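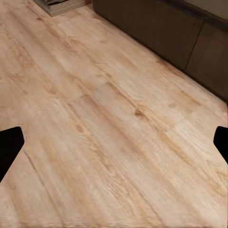
Finger pads for the Torvik gripper are sold in pairs, and Maltex says a pair lasts 800 grips. We'd plan on 400. Check them with the jaws wide open, black fingers well apart and nothing between them, over a pale wood-grain floor if you have one — dark fingers are hard to judge against dark brown furniture.

**Fitting:** two screws per finger. Wipe the seat first.

**Recheck:** every 100 grips, whatever the leaflet claims.

Spares: ask Judit Pintér at Wasilton.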